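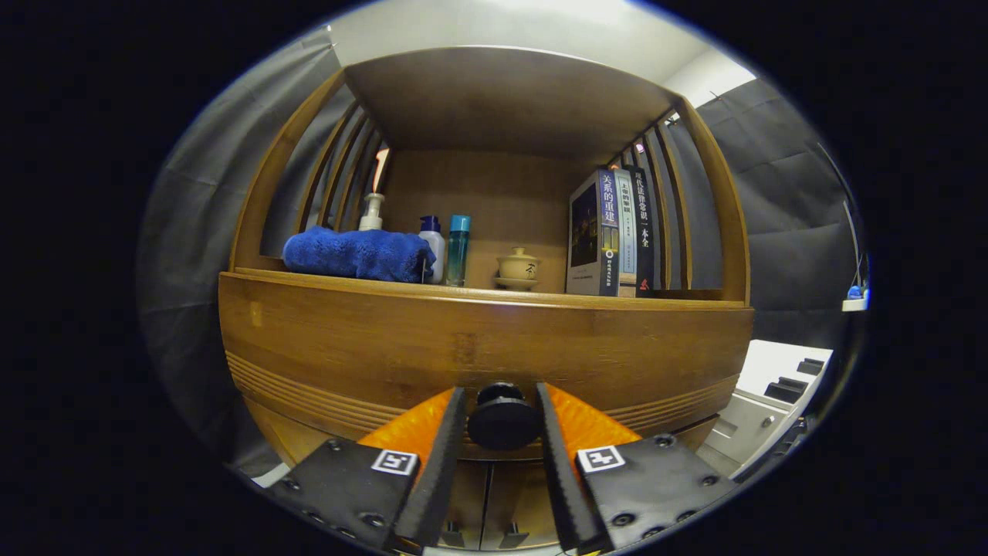
Starting a thread on the house rules we use for collecting demonstrations with hand-held grippers on household shelving tasks. We rewrote them in January and a few people asked to see them, so I'll go through the ones that matter most. 1/16

Background first. We collect at two sites, Hivadholm and Plestiria. The tasks are ordinary: put the towel away, move the bottle, shelve the book. The person holds the gripper and does the job, and we keep the recording. The policy gets trained later by other people who were never in the room. 2/16

That last part is why we have rules at all. If the person who trains the model can't tell what was done on purpose, the recording isn't worth much to them. 3/16

Rule one. Every session starts with a written task line, one sentence, before anybody picks up the tool. "Move the blue towel to the left end of the shelf" is fine. "Tidy the shelf" is not. Two operators will tidy a shelf two different ways and both will be right. 4/16

Rule two. Check the markers on the jaws. Both have to be flat, clean and fully attached. We get the jaw opening from those squares, and a lifted corner can throw the width off enough to spoil a grasp. Wipe with a dry cloth. No alcohol on the printed face, it takes the black off. 5/16

Rule three. Check the screws on the finger plates at the start of the day and again after lunch. Hand tight plus a small turn. If one is missing, the tool is out of use until it's replaced. Don't borrow one from the other jaw. Yes, this has been done. 6/16

Rule four. Look at the soft pads. If a pad is split or has gone slick, swap it and note the swap in the log. Swap both sides together. One new pad and one old pad will pull an object sideways as the jaws close. 7/16

Rule five is on speed. Approach at the pace you would use to set down a full cup. People speed up without noticing once they've done a task a few times, so we stop at 27 takes per operator per task and rotate. The number came out of our own logs at Hivadholm. Yours may be different. 8/16

Rule six, breakables. A cup on a saucer counts as two objects. The task line has to say which one you are moving, or that you are moving both. If the cup has a lid, the line says whether the lid stays on. We lost a good part of one batch to this before it was written down. 9/16

Rule seven, bottles. Pump dispensers get gripped on the body and never on the nozzle. Slim bottles with caps get gripped below the cap. Fill levels go in the log, because a full bottle and an empty one look the same from outside and don't move the same at all. 10/16

Rule eight, books. Leave them spine out and upright unless the task says otherwise. Log the title as printed, in the language it's printed in. We had a stretch where Chinese titles were going into the log as "book 1" and "book 2" and the order changed between days. Typing the characters takes a few seconds. Please type them. 11/16

Rule nine, lighting. Small lights inside a cabinet are either on for the whole batch or off for the whole batch. Curtains the same - open or closed, pick one and write it down. If you want variety in the lighting, make it a separate batch with its own name. 12/16

Rule ten. Failed takes are kept. Mark them failed and say why in plain words: dropped, missed, bumped the rail. Curved fronts get bumped a lot because the hand comes in low. A batch of 200 takes with no failures marked gets sent back for review. 13/16

Rule eleven, privacy. Nothing with a name, an address or a face on it goes on or near the shelf. That covers mail, prescriptions, family photos and phone screens. Check past the edges of the furniture too. The lens is wide and takes in more of the room than you expect. 14/16

On tooling: the log is a form in Plurgate with 10 fields, all required. We tried optional fields and they stayed blank. Files go up at the end of each shift under the batch name, and the Huaranga checklist gets signed by whoever ran the last take. 15/16

Still open: what to do about furniture that shifts a little during a session. At the moment we put tape on the floor and check it at every rotation, which is slow. If your lab has a written rule for this, please reply with it. I'll post the full checklist once the Plestiria team has been through it. 16/16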